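About > Our Workshop > Who We Are

June
By Naomi Rashidi

Jeltton is an upholstery shop and a small school in the same building. We recover and repair chairs, footstools and headboards for people who live near us, and we teach evening and daytime classes in the same work. The shop came first. The classes started because customers kept asking if they could watch.

Kanini Rotich opened the shop in a former shoe store on the corner, with one long bench, a sewing machine and a rack of fabric rolls. She had spent years doing piecework for a furniture maker and wanted to see a chair through from the bare frame to the last stitch. The first jobs were mostly dining seats. After a while people brought in armchairs, and armchairs are still most of what we do.

When the unit next door came up for rent we took it and put a doorway through the wall. The old shoe store is now the workroom. The other side is where classes meet and where finished pieces wait to be picked up. If you come in from the street you will be on the class side, so ring the bell and someone will come through.

What we take on

We work on single armchairs, wing chairs, dining chairs, ottomans, window seats and loose cushions. We do not take sectionals or recliners. The doorway is too narrow for the first, and we don't keep parts for the second.

A full recover starts with stripping the piece down. We check the joints and re-glue anything that moves, then look at the webbing and springs. Old stuffing is kept if it is clean and still has some life in it. Otherwise it goes, and we build the seat up again with new padding. Customers are welcome to keep the old cover. A few have made bags out of theirs.

Curved backs take longer than straight ones. The fabric has to be eased around the bend without puckering, and a felt-type cloth will show every pull. We quote for these separately, after seeing the chair or a few good photos of it. Faith Mrema does all of our curved work and most of our quotes, so if you send an email with a picture attached, the answer will probably be from her.

Fabric and pillows

Two walls of the class side are given over to samples. We keep wools, felts, linens, heavy cottons and a few velvets. You can borrow up to 2 sample books at a time, and we ask for them back within 30 days so the next person can have them. Please look at them at home, in the evening as well as in the morning. A light gray that looks fine under our lamps can go green or blue in somebody's living room.

Pillows are made to order in any cover fabric we stock. We also sell a small line of textured ones under the name Damance, with long pile, fringe or loop covers. They are meant to be used on plain chairs. The fringed ones should be shaken out by hand and spot cleaned. Do not put them in a dryer.

Classes

The beginner course is a drop-in dining seat. Students bring their own, and everyone leaves with it finished or close to it. After that comes the footstool course, and then the armchair course, which runs through the winter and is limited to people who have done the first two. Salamatu Akpalu teaches the beginners. Kanini teaches the armchair group.

All tools are provided. Wear closed shoes and clothes you don't mind getting lint on. Our deposit is $100 for the armchair course and comes off the final fee.

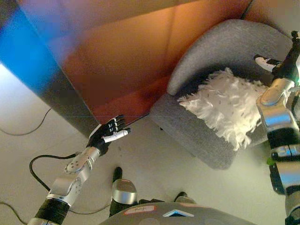 Naomi Rashidi
Office and Class Coordinator

A rounded armchair in speckled light gray with a shaggy white pillow in it is a pairing I would suggest to anyone who says they want something quiet but not flat. The chair fabric has enough fleck to keep it from looking blank, and the small dark gray flecks in the pillow pick that up. The long fringe does the rest – you don't need a second pillow, and a deep seat loses its depth quickly if you add one.

I answer the phone, keep the waiting list and look after the sample books. If you want to visit, late morning is the easiest time, before the afternoon class sets up. Parking is behind the building, and the back door has a ramp. For pickups, tell us what you are driving when you call. An armchair will go into most hatchbacks with the seats down, but it is better to measure the opening first.

We can deliver within town for a fee. Chairs leave here wrapped in cotton sheets, and we take the sheets back with us.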